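Chapter 7
Gloves and Other Things That Come in Twos

9 min read

A glove is a small object, and small objects are treated badly in most stores. Large things receive a shelf, a number and a person who is responsible for them. Small things receive a drawer. In the first six chapters we studied garments which are stored one by one: the coat, the overall, the apron. In this chapter we begin with articles that are useful only when two of them are together, and we take the glove as our main case. Socks and gaiters follow in section 7.4, and there the student will find that most of the same rules apply.

When I began to teach this course, I asked Phyllis Lambert, who kept the clothing store at Skirneck for many years, which article gave her the most work. I expected her to name boots. She answered that boots are heavy but they stay where you put them, and that she had spent more hours on winter gloves than on all the footwear together. At the end of one January her store held 131 gloves which had come back from the outdoor teams. After two days of sorting she had a good number of pairs and also 35 single gloves, and for these she did not have any partner. They went into a sack. The sack was still in the store when she left.

The loss of one glove is the loss of two, because the second cannot be given out. For this reason we use two words in this chapter, and the student should keep them separate. A "piece" is one glove. A "pair" is a left piece and a right piece of the same model and the same size, in a condition which allows both to be worn. When you write a number on a store card, always write which of the two words you mean. Cyril Blackburn, in his notes for the Wadham course, tells of an order for 20 gloves which was understood as 20 pairs by the supplier and as 20 pieces by the accounts office, and the letters about it continued until spring.

7.1 The work surface and the box

Sorting is done on a table and never on the floor or over the knees. The table should be cleared first. Its colour is of some importance: dark gloves disappear on a dark top, and a pale one shows also the small threads and bits of dirt that fall from the cuffs. Put the gloves down with space between them, so that the fingers of one do not lie under the cuff of another.

The receiving box should be open and wide enough for a glove to lie flat in it. A box with a low place in one wall is comfortable for the hand, but it is not necessary. White board is cheap and can be replaced when it becomes soiled. Do not use a bag for this stage. In a bag the gloves turn over each other and you will have to sort them a second time.
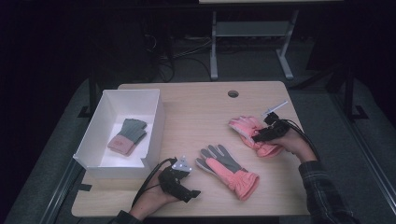
Should gloves of two colours be sorted by the cuff or by the fingers?

Sort them by the cuff. Many models share the same grey fingers, and the cuff is where the makers put the difference, so it is the quicker part to read. If the glove has a label at the cuff, that is a second reason to look there first.

7.2 The order of the work

We recommend the following order, which was tried by my colleague Asnakech Kumsa with three groups of students and changed a little after each group.

First, shake each piece and put it on the table with the palm down. All the pieces must lie the same way. When the palms are down, the thumb of a left glove points to the right, and the thumb of a right glove points to the left, and the eye learns this very fast.

Second, open the cuff. A cuff with elastic gathers pulls itself together and hides its own edge, and a torn seam can stay inside the folds without being noticed. Stretch it once with two fingers and let it go back.

Third, look for the partner. Compare the colour, then the length of the middle finger, then the label if there is one. Only after the third comparison do we say that we have a pair.

Fourth, lay the pair in the box, one glove on the other, with both cuffs at the same end. Do not roll one cuff over the other, as is often done with socks. It keeps the pair together, this is true, but after some months the elastic of the outer cuff becomes loose.

Pieces without a partner go to a separate tray with the date on it. How long they should wait there is a question on which stores do not agree, and we return to it in section 7.3.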